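Food Service Operations, Handout 4: Table Turnover and Seat Costing
October 2010

Turnover is covers served divided by seats available, taken per service.

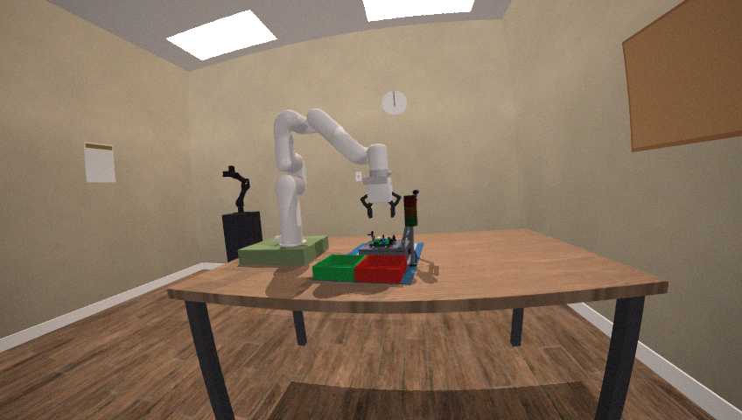 A service of 508 covers is read against seats, never against tables - a table for four with two guests still uses four seats. Sartori has 56 seats. Count a late arrival in the service in which the order is taken.

Exercise: Rolia has 22 seats. Find its turnover for 56 covers, to one decimal place. Bar stools are excluded.

Answers are due in November.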